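Thursday, gone ten at night

Back from Haverford with a headache and a free pen. Everett Begay drove, so I had to listen to his podcast about boats both ways.

The idea is that by May the sorting bench at Rodadwood will be done by the Cuveo arms, and those of us on it will be "moved up to oversight". I asked what oversight was. Amos Iwasaki said it was watching, mostly, and stepping in. I said I'd been stepping in for years and they used to call it work.

He gave the talk well enough, I'll grant him that. 80 slides, though. One of them had the figure 1737 on it in huge type and I still couldn't say what it was 1737 of. Items a shift, I think, or what they'd like it to be.
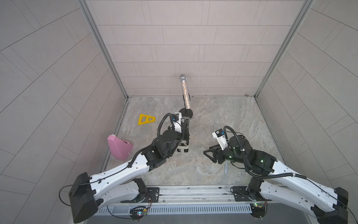
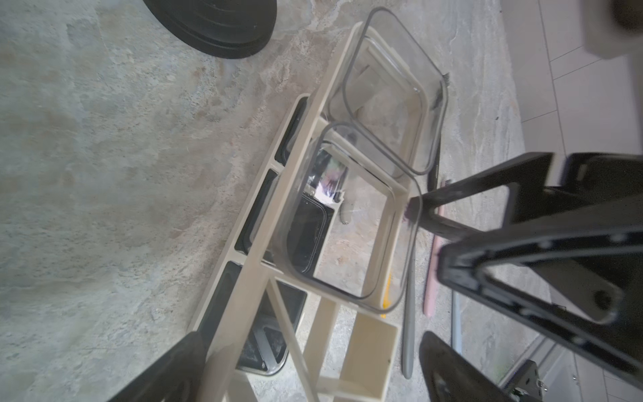 The Cuveo cell at Haverford: both arms in the first one, the clear containers and the rack in the second.

Everett thinks I'm being sour. He says his back has had enough of that bench and a machine is welcome to it. Fair point, and I've not got his back. But there are four of us on lates now and the plan has two, and when I asked where the other two go I was told Hultine was "looking at pathways". I wrote that down in case it meant something later. It doesn't yet.

What bothers me more is the new starters. I learned the bench by getting it wrong next to somebody who got it right. Who does a new lad stand next to - a screen?

We've been asked to send comments by the end of the month. I've got around a page already and most of it is rude. Will try again tomorrow after the early shift. Must ring Mum, and the bins want doing.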